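Session 4: Living with a two-armed bench cell
Lab handout, revised October. Bring it with you. The copy taped to the cabinet last year is no longer readable, mostly thanks to soup.

Where we are in the course

Last session dealt with the base: mounting, power, the emergency stop, and the long argument about which arm is called left. (It is the robot's left. It will always be the robot's left. Write it on your hand if you must.) Today is about the ends of the arms, the table they work over, and the cleaning that everybody signs for and somebody does.

The Hetgate cell has two arms and one table. Most of its working life is spent on food handling, and food is unkind to machinery. A wooden block leaves nothing behind. A crayfish leaves brine, grit, shell splinters and a smell that can be followed down the corridor to the Jacobs seminar room, where they have complained.

1. Before power goes on

Walk round the table. Look at the cable on each arm from the base up to the wrist and check that it has slack at every joint. A cable that looks tidy is usually too tight. You want a lazy curve, enough that the wrist can turn all the way in both directions without pulling on the connector.

Put a hand on each end tool and try to wiggle it. There should be no play at the wrist. If there is, stop and read section 3 before you do anything clever.

Check that the mat lies flat. The mat sets the working height for everything in the Alla software, and a wrinkle is enough to drive a fingertip into the table. The table has several small dents that prove the point.

2. Laying out the table

Containers that have to be reached go on the mat. Anything tall goes toward the back or the sides, and the lamp goes in a back corner with its cord led away from the arms. Remember that an arm has an elbow. Students plan carefully for the fingertips and then knock things over with the forearm.

Use real food in real packaging. Clear plastic is hard on the cameras, which is why we keep using it. If your routine only works on a matte orange cube, you have written a very good routine for orange cubes.

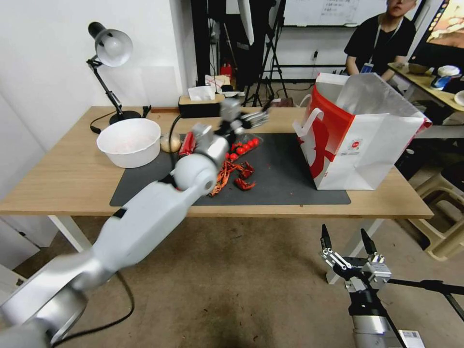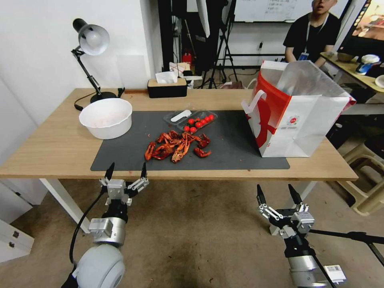
Fig. 4.1. The crayfish and tomato layout: multi-fingered hand over the mat in the first picture, parallel gripper on each arm in the second.

The two views are worth comparing for clearance. A hand with spread fingers takes up a good deal of room over the mat, and a layout that suits a pair of parallel grippers may need thinning out before the hand can work in it. Go through your own layout again whenever you change a tool, even if you swear that nothing else moved.

3. Changing an end tool

Park both arms. Cut power to the arm you are working on and leave the lockout tag on the switch until you are finished. Saying "I'm only going to be a second" does not count as a lockout.

Support the tool from below with your free hand. Undo the wrist screws a little at a time, going across the circle, and put them in the lid of the tool box. The carpet eats screws. The connector comes off straight – no twisting, however much it seems to be asking for it.

Before the new tool goes on, wipe both mating faces with a dry cloth. A scrap of shell between them will tilt the tool very slightly, and you will spend the afternoon blaming the calibration. Tighten across the circle again, in two passes, then do the wiggle test from section 1.

Tell the software what you fitted. Alla keeps a separate profile for each tool, and it has no idea what is really bolted to the arm. It will happily close two fingers that are not there.

Finish with the touch-off: bring the tool down slowly to the corner mark on the mat, at the lowest speed setting, with a second person on the stop. Record the height in the log. If it differs from the last entry for that tool by more than 2 millimeters, take the tool off and clean the faces again.

4. Cleaning

Do it straight after the run. Dried brine behaves like glue with ambitions.

Parallel grippers: open the jaws fully, cut power, and brush the linkages outward, away from the pivots. Pick shell out with the plastic pick. Wipe the fingertips last. A drop of light oil goes on each pivot at the end of the week, and one drop means one.

Multi-fingered hand: use a damp cloth, never running water. Work from the palm side to the tips and bend each finger gently by hand with the power off. If a finger feels gritty, report it and leave it alone. The last person to investigate with a screwdriver made log entry 957, which is worth reading.

Mat: lift it, wash it, dry both sides, put it back on its marks. Then repeat the touch-off, yes, even at the end of the day.

5. For next time

Read the Vurnard maintenance notes as far as page 54. Write half a page on one fault you could find by hand before power-on, and one you could not. Pairs may share a log sheet but each person writes their own half page.

Food waste goes out of the building the same day, in a tied bag.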